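Questions we often get about pomegranates

Lalwood Fruit Growers – answers by Thaddäus Eberhard

Many customers write to us with the same questions, so I collected them in one place. If your question is missing, please write to the address at the end of this page and I will try to add it.

How do I know that a pomegranate is ripe?

Take it in your hand. A ripe fruit feels heavy for its size, and its sides become a little flat, as if somebody pressed them softly. The color helps less than people think. Our Jasum variety stays partly yellow also when it is fully ripe, and every season we receive letters from people who believe they got green fruit. Please cut one open before you write to us.

Does the fruit get riper at home?

No. A pomegranate does not continue to ripen after picking, like a pear or a banana does. If it was sour on the tree, it will be sour in your kitchen.

How long can I keep it?

On the counter, 14 days is a good rule, if the room is cool and the sun does not come directly on the fruit. In the refrigerator it keeps much longer, up to 2 months in the vegetable drawer. The skin will get dry and hard in this time. The seeds inside are usually still fine.

Please do not keep the fruit in a closed plastic bag. Water collects inside, and the mold begins at the crown, where you do not see it.

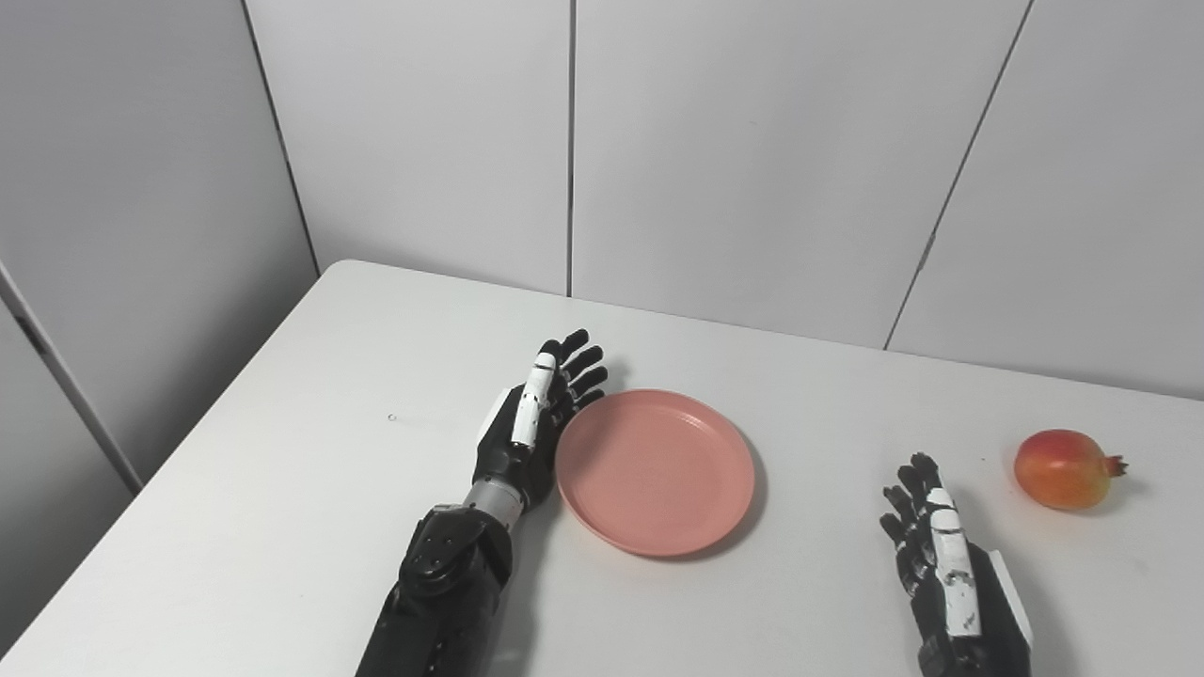 If you already took the seeds out, put them in a box with a lid and eat them within a few days. You can also freeze them. Spread them flat on a tray first, and when they are hard, move them to a bag. Then they will not stick together in one big piece.

How do I open it without red spots everywhere?

Cut a shallow circle around the crown and lift it off like a small hat. Now you can see the white walls inside. Cut the skin along these walls from top to bottom, not deep, and pull the fruit apart with your fingers. I do the last part in a bowl of cold water – the seeds sink, the white pieces swim on top, and my shirt stays clean.

Can I eat the hard part of the seed?

Yes, most people do. If you do not like it, try the Beyene variety, which has softer seeds. It is also sweeter, and for my taste a little too sweet for salad.

There is a brown spot on the skin. Is the fruit bad?

Mostly it is only a place where the fruit rubbed against a branch. Press on it. If the spot is firm, there is no problem. If it is soft or smells like wine, please throw the fruit away.

How much is in one box, and can I order less?

The standard box has 44 fruits, packed in 2 layers. We do not sell half boxes by mail, but at the farm shop in Sokivis you can buy single fruits.

Can I order in July?

You can order juice and syrup. We have no fresh fruit at this time, and we do not buy it from other growers to fill the gap.

Last changed: 17 February 2023

2 comments

Related pages
Getting pomegranate stains out of cotton
Syrup or molasses – what is the difference?
Growing a pomegranate in a pot
Visiting the Sokivis farm shop

Contact | © Lalwood Fruit Growers | Back to top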